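Skaltley Warm Rooms: progress report to the Morgan Fund
February 2018

You asked for a plain account of where the money has gone and whether it is doing any good. The first part is easy. The second I am less sure of than our December note suggested.

The grant pays for thicker curtains, draught strips and bedding in rented homes in Skaltley and Lulton. By the end of last month we had finished 99 homes. Spending stands at £1,870 on bedding and £2,197 on draught strips, with curtains still to be invoiced by Gretalau.

The December note said tenants were "reporting warmer homes". They were, but we asked them in a mild week, a few days after handing over free goods, and most people are polite. I would not put much weight on it. We have gone back to six homes since then, and the answers were more mixed. Two could not say whether the strips had made any difference. One had taken them off because the door would not shut.

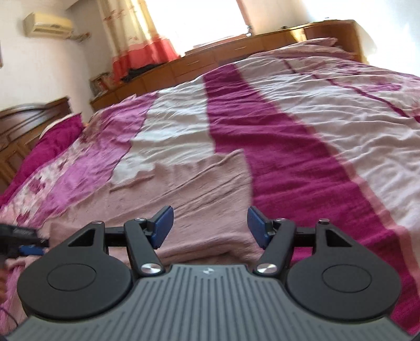
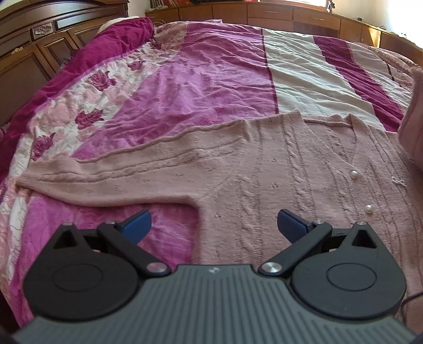 Heating bills were meant to be our main measure, and so far they tell us very little. Many tenants are on prepayment meters and top up what they can afford, so a lower figure may only mean a colder house. Bedding is harder still to judge. A bed with a patchwork bedspread in magenta, white and lilac looks snug enough, and looks are no guide to how cold the room gets at four in the morning. We have no night readings from any bedroom, and the original plan did not ask for them.

I would like to move part of what is left for Lulton into simple room thermometers, read over a full month. That would mean fewer homes finished by summer. Gretalau would prefer us to keep to the target, and I understand why, but the target only counts visits.

Please let me know whether the Fund would accept the change. Curtain fitting in Lulton carries on as planned until we hear.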